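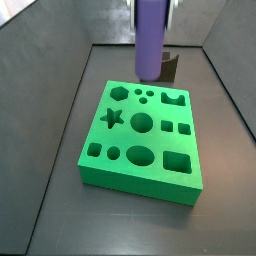
A robot gripper holding a purple cylinder near a green foam shape-sorting block.

Kitting automation at Trisoven

Kitting automation at Trisoven refers to the gradual handover of sorting and insert-packing work to robot cells at the Trisoven plant, a contract packer of classroom and therapy sets. Kitting is the job of gathering loose parts and seating each one in its proper place in a tray, board or box. The program is often mentioned in local writing on factory work because so much of it was shaped by the packers themselves.

Background

Before the cells arrived, all kitting was done by hand at long benches. A packer on the Castora line, a family of foam shape boards, might seat more than 500 pieces in a shift. The pieces are light, but the reaching and pressing are constant, and sore wrists were a common complaint. Shifts began at 6 a.m. and the benches were rarely quiet.

Shape boards look easy and are wonderfully hard for a machine. A piece has to be gripped, turned to match its hole and lowered straight, and a small error leaves it sitting on the rim. Foam adds trouble of its own, as it gives a little when pushed.

Introduction of the cells

The first cell, known on the floor as Liao, was used only for trials. Cheuk-hei Chien, then a line lead with nine years at the benches, was asked to run it and soon became its main teacher. She wrote up 60 ways a piece can go in wrong, sorted by shape, and the list became the basis of the plant's test routine. Round pieces came first. Stars took most of a winter!

Testing is done on practice boards with a wide mix of openings, from plain circles and squares to stars, hexagons and arched slots. A shape moves to regular production once packers and technicians both sign off on it.

Changes to the work

Three new jobs grew out of the program: cell tender, who keeps parts supplied and clears jams; shape teacher, who works on new pieces; and finish checker, who looks over every filled board. All were offered first to bench packers, with paid training in the afternoon hours. Of the 69 people on the benches when the trials began, most moved into one of these jobs or into the Jeltiswood line, where wooden puzzles are still packed by hand.

Packers who made the switch describe less strain and a good deal more talking, since a stuck piece tends to draw a small crowd with ideas. The change was not smooth for everyone. Some missed the steady rhythm of the bench, and early tenders disliked having to cover two cells at once. Staffing was changed the following July to one tender per cell.

Shape library

The plant keeps a shared library of lessons, one for each piece, with notes on grip, angle and common faults. It now holds 700 entries, many signed with the initials of the packer who worked them out. New hires read through a selection in their first week and are encouraged to add to it. The entry for the half-moon piece has been rewritten more often than any other.

See also

Kitting
Machine tending
Repetitive strain injury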